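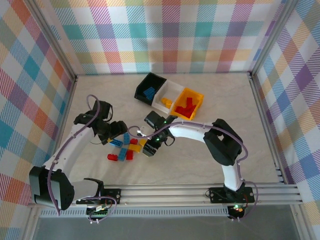 Guides > Zimotico Demonstration Cell > Open days

Overview Installation Demonstrations Maintenance Contact

5.3 Running the brick sorting demonstration for visitors

This section covers the two-arm sorting routine as shown at open days. It assumes that the cell has been levelled and that both arms have been calibrated (see 4.1).

Before visitors arrive

1. Check that both mounting plates are tight on the rail. Do not adjust the plates with the arms powered.
2. Move each arm by hand through its full reach. The purple cables must follow without pulling at the gripper or catching on the elbow.
3. Place the three bins towards the back of the floor: black on the left, white in the middle, orange-yellow on the right. A slight angle to the back wall is acceptable.
4. Scatter the loose bricks on the floor in front of the bins. Bricks may lie flat or stand on end. Do not stack them.
5. Switch on and load the routine SORT 2.

Note – Blue bricks go to the black bin, yellow to the white bin and red to the orange-yellow bin. To change this, edit the bin table before step 5.

During the demonstration

6. Ask visitors to stand behind the floor line, 500 mm from the cell.
7. Press START. The arms take turns over the shared area in the middle. A short wait by one arm is normal.
8. If a brick is dropped, let the cycle finish. The arms will try again on the next pass.

CAUTION: Do not reach into the cell to straighten a brick while the routine is running. Press STOP and wait until both arms are parked.

Between groups

9. Press PARK, then empty the bins and repeat steps 3 and 4. Allow nearly 16 minutes per group, including questions.
10. If the arms stop with error 184, one gripper has lost its zero position. Park both arms and run the Azimi gripper check before restarting.

Spare bricks and bins can be ordered from Mallen.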